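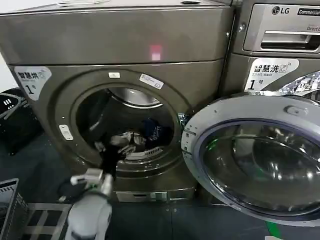
2/ Dryer unloading, Thu 25 May

Same build as last month, shared workshop in Ostley. The arm is set up on the laundry corner now. Darius Olteanu redid the mounts and I've been doing the grasp code.

3/ Old code chased the biggest lump in the pile and kept ending up in the middle of it.

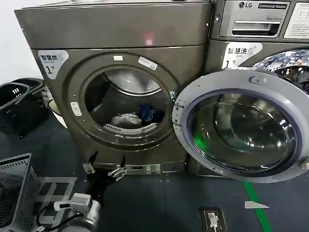
4/ My part is picking which item to go for first. I score every cloth region by how near it is to the lip of the drum and how much it stands out from its neighbors. Dark blue next to white-gray, like the two pieces in that drum, is the easy case. Black on navy is where the score falls apart.

5/ I labeled 822 crops by hand to tune it. Would like 1000 before June.

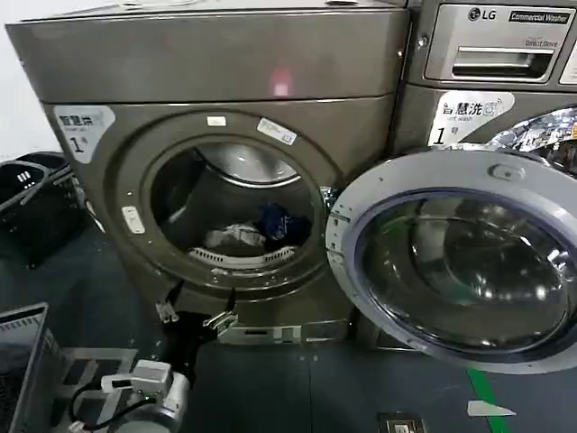
Bianca Rusu is doing the rest of the labels — she's faster at it than I am. After that I want to retune the edge score and leave the approach angle alone.

6/ Wrist camera next. It needs its own exposure setting, white fabric blows out on auto.
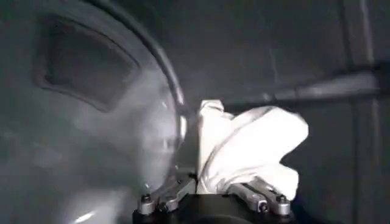

White cloth between the fingers, wrist view.

7/ Code goes up once I've cleaned out the hard-coded paths.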